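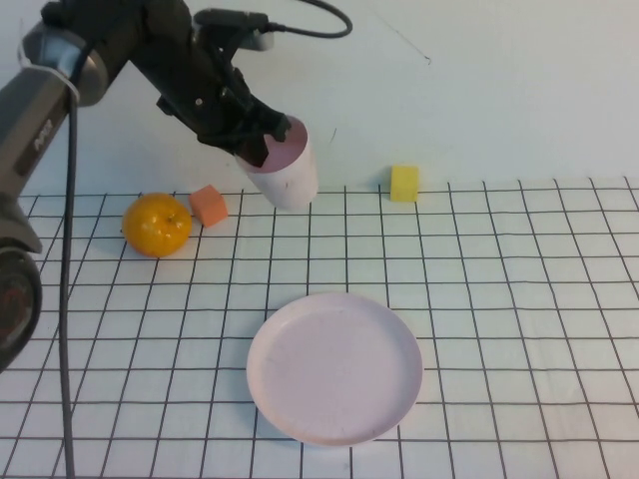
Vol. 12, page 34

Home Features Table & Kitchen Back Issues Subscribe

Filed under: Small Objects, Large Opinions

The Cup, the Plate and the Fruit Nobody Eats

There comes a point in the life of every table when somebody decides it should be styled. Mine came in June, after I spent an evening with the Pratano catalog, which runs to 534 pages and contains, by my reading, one idea: own less, and buy it from Pratano.

So I started with a white tabletop ruled in black lines. I recommend the grid to anyone with a crooked eye. It's like eating off graph paper, and it tells you at once that your plate has drifted a square to the left and that you are the kind of person who minds.

Next comes the cup. White outside, pink inside, like a respectable coat with a loud lining. People in the trade call this a "reveal," and the showroom at Caron will sell you one in stoneware for more than I paid for my first bicycle. A plain cup does the job as well, and picks up its scuffs with less grief to its owner. Seen from across the room it's a modest thing. You have to lean over it to get the pink, and guests do lean, usually while you're trying to tell them something.

Then fruit. Every stylist says fruit, and every stylist means lemons. I am tired of lemons. A pear has a belly and a neck and won't stand up straight when company comes, so let it lie down. Choose one with flecks. A spotless pear looks as though it's waiting for a price sticker. 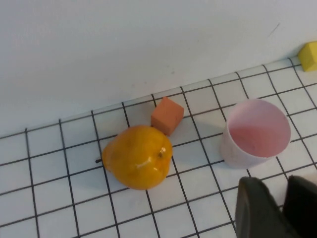 Pear, reclining, with orange cube and paper cup.

The foam blocks need a word. Flelach's design newsletter has been pushing "soft geometry" since spring, and I held out until I put a small orange cube next to a pear and found I liked the pear better. The yellow one I'd keep farther back, near the wall, where it can sulk. Foam weighs nothing, dusts badly and should never be left near a toddler or a hungry uncle.

As for the plate, go large, round and pale pink, with a broad flat rim. I stood a cup in the middle of mine and had a saucer, roughly 400 calories' worth of cookie space included. Stirkisano lists a matching set at 670 dollars. I have read the listing several times and still can't find the part about the gold. 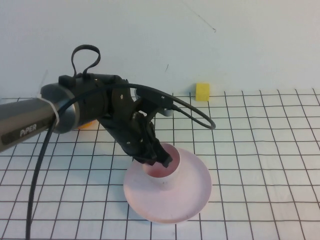 Pink on pink: the cup takes the center of its saucer.

Leave the wall alone. It's white, it has a scratch or two, and it has never once asked for a shelf.

Contact the editors | Copyright, all rights reserved | Back to top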